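Asunto: Re: ¿Alguien ha hecho limoncello con limones de invernadero?
Lista: Conservas y licores caseros
Fecha: 4/16/22

Hola a todos:

Me meto en el hilo porque llevo tiempo peleándome con esto mismo y por fin tengo algo que contar. Copio el mensaje anterior para que no se pierda:

> Compré limones en el vivero Bena y la piel es finísima, casi sin
> aroma. Los tuve 7 días en alcohol y el líquido apenas coge color.
> ¿Los dejo más tiempo o los tiro y empiezo otra vez? Vi una receta
> que pide hasta 30 días pero me da miedo que amargue.

¡No los tires! A mí me pasó igual con los de Bena el primer año, y al final lo salvé añadiendo pieles nuevas al mismo alcohol (sin nada de blanco, que de ahí viene el amargor, no de los días). Cuela lo que tienes, mete las pieles de cinco limones buenos por litro y olvídate del tarro en un armario oscuro. Yo lo agito cuando me acuerdo, o sea, poco.

Sobre el tiempo, mi cuaderno dice que el lote de septiembre estuvo casi un mes y salió el mejor de todos. Cuando las pieles se quedan pálidas y se parten al doblarlas, ya han dado lo que tenían. El almíbar siempre frío antes de mezclar – con el almíbar templado se me puso turbio un lote entero y todavía me duele.

Los limones los cojo ahora en la tienda Pastor, la de la cuesta, que los trae sin encerar. Si solo encontráis encerados, agua bien caliente y cepillo, y aun así no es lo mismo. Con el alcohol no os puedo ayudar mucho, yo uso el que venden en Skovov para licores y no he probado otro.

Otra cosa para quien preguntaba por las botellas: las de tapón mecánico me van bien en el congelador, siempre que no las llene hasta arriba. Y una duda mía, a ver si alguien sabe: ¿se puede hacer con mandarina siguiendo las mismas cantidades? Tengo un árbol cargado y a la familia ya aburrida de mermelada.

Un abrazo desde Grellencombe
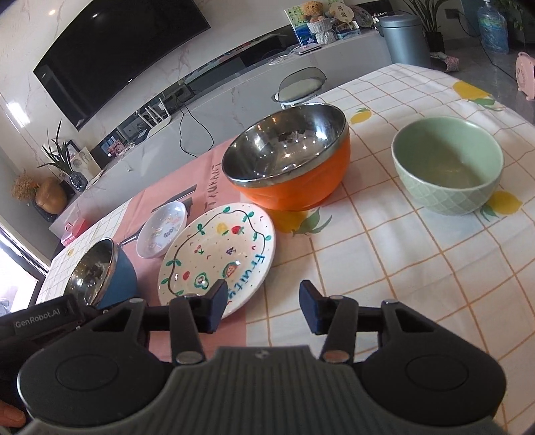 El mantel de los limones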